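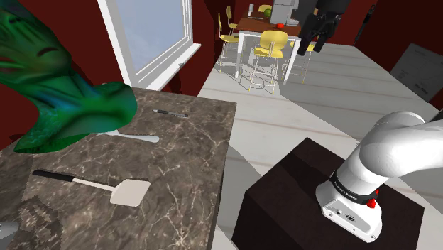
The simulated kitchen used for the gripper comparison, with the arm on its pedestal and a spatula on the marble counter.

Mei Strickland starts with the spatula. It is thin, it lies flat, and two fingers closing from above have very little to hold. "If you want to know whether a gripper model is any good, don't give it an apple," she says. "Give it something flat on a hard surface and look at the contact forces."

Strickland runs simulation testing at Flutitcombe, where she and Traian Văduva spent the spring comparing two finger designs on the same simulated arm. The first, Gestano, has rigid parallel fingers. The second, Wemico, adds a compliant pad at each fingertip. Both were run through 600 grasp attempts per object, with the starting pose of the object varied each time and everything else held fixed.

The headline result was closer than either of them expected. On round objects the two were nearly indistinguishable. On the spatula, Gestano failed 199 times out of 600, and most of those failures had the same cause. "The fingertip touches the counter before the fingers close," Văduva says. "The controller reads that as a contact with the object and stops descending. Then it closes on nothing, or it catches the edge of the head and flips it."

Wemico did better on this task, although Văduva is cautious about the reason. The pad absorbs the first few millimeters of contact, so the height estimate can be slightly wrong without ending the attempt. It also slows the simulation. Soft contact needed a smaller time step, and a batch that finished overnight with Gestano was still running at noon with Wemico.

The controller was changed once during the study. The original position controller was replaced in March with an impedance controller written by Sorin Oprea, and all of the earlier runs were discarded. Strickland does not regret the loss. "We had 2419 runs on the old controller and I couldn't defend any of them. The stiffness was set so high that it hid the difference between the fingers."

Oprea's version caps vertical stiffness at 750 newtons per meter during the approach and raises it only after both fingers report contact. He tried lower values. The arm then sagged at full reach, and the grasp point drifted.

Camera placement is still unsettled. A wrist camera gives a clean view of the handle until the last part of the descent, when the fingers block it. A fixed camera beside the base keeps its view for longer, but large objects in the foreground can hide smaller ones behind them. "A leafy vegetable is a serious occluder," Strickland says. "We kept it in. Kitchens have vegetables."

Asked whether the ranking would hold on hardware, Văduva declines to guess. Friction between the fingertip and the handle was set from a table of values and never measured — he calls it the weakest number in the study. Bench measurements of both fingertip materials are next, followed by a repeat of the spatula runs with the corrected friction.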